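Filed under: Small Household Things, Travel Food

A snack bag for the long road

Every May we drive to Cisow, and every May I pack the snacks too late. The drive is 600 kilometers and there are four of us in the car. For many years I put everything into one big plastic bag between the front seats. By the first stop the bag was a mess. The crackers were under the water bottles, the chocolate was soft, and somebody always wanted the thing which was on the bottom.

Now I use paper bags. I buy them at Plametti, the small grocery shop on our corner, where they come in a pack of 33. I do not know why it is such a number. They are plain, and they stand up by themselves when you open them well. I put my hand inside and push the bottom corners out before the first thing goes in. When I forget to do this, the bag leans, and then it falls over.

My other habit is to leave all the things lying on the table while I pack. I used to take them from the cupboard one by one, and I could not see if they would fit together. With everything in front of me I can change my mind. This is slower, but I enjoy it. It is a little like making a puzzle, only that no solution is completely right. 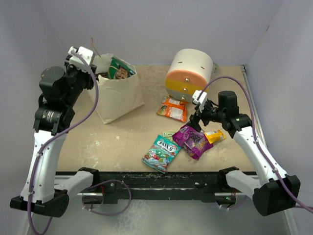
The green package with the man's face is already in the bag. Purple candy and the white drum-like toy are still on the table.

I am often asked by my family which things must go first. My mother's rule was heavy on the bottom, light on the top, and for groceries I still follow it. But snacks are nearly all light, and the question is more which shape they have. A snack package is full of air. If you lay it flat, it takes the whole floor of the bag and everything else slides off it. I stand it on its short side, leaning against the wall of the paper bag, with the front turned to the middle. Then you can see what it is without digging, and there is a place left beside it for the next one.

Candy packets are easier. They go into the gaps. I wait with them until the larger packages are in, also when it is tempting to put them first and feel that the work has started.

Toys are the difficult part. I like to give one toy with each bag, something for the hands, and it is always round or has some piece that stands out. Round things roll to the lowest corner and press on the chips. Last year I put a hard toy on top of a bag of crackers, and when we arrived we ate the crackers with a spoon. So the toy now goes down on its side at the bottom, if it is short enough, and if it is not, it travels in the pocket of the door.

A few words about chips. I know that a serious person would pack apples and boiled eggs, and I do pack them too, in a box by Radex with a lid that closes on all sides. But a long drive without chips is for me not a real drive. When I was a child we had them only on such days, and I think that the smell still belongs to the highway. 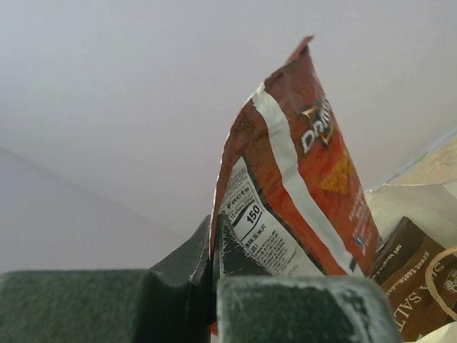

Photo: from the author's own collection

I have also begun to read what is printed on the side. On the Doritos there is a big 150 for the calories, and something with 12 chips in small letters near it. I find this interesting, since I have never in my life stopped at twelve. My plan for this year was to count them once, only to know. Then I thought that it would spoil the chips, and I dropped the plan.

The material of these bags creases very fast. You take one in the hand two times and it looks old, although the inside may be perfectly fine. I do not squeeze the air out to save room. The air is there to protect the chips, and I prefer to take a bigger paper bag. If a package is open, it does not go in with the rest at all – the salt and the red powder find their way onto everything, also onto the toys.

When all is inside, I fold the top of the paper bag over, not tightly. I tried clothespins, and they were lost before the first gas station. I tried a sticker, and the paper tore. A simple fold is enough if the bag stands straight behind the seat.

With this method I pack four bags in one evening. I still make mistakes. The last time three of them were good and the fourth was so full that I had to carry it in both arms down Rosser Street to the car, with my chin on the top. The neighbors' dog came with me the whole way.

If you also have a long drive in front of you, I would be glad to read how you pack. I am looking especially for something to do with bananas. I have put them on the top, on the side and in their own bag, and they were brown each time when we came to Cisow.

Tags: paper bags, snacks, car trips, packing

Write to me | © All texts and photos belong to the author of this blog | Back to top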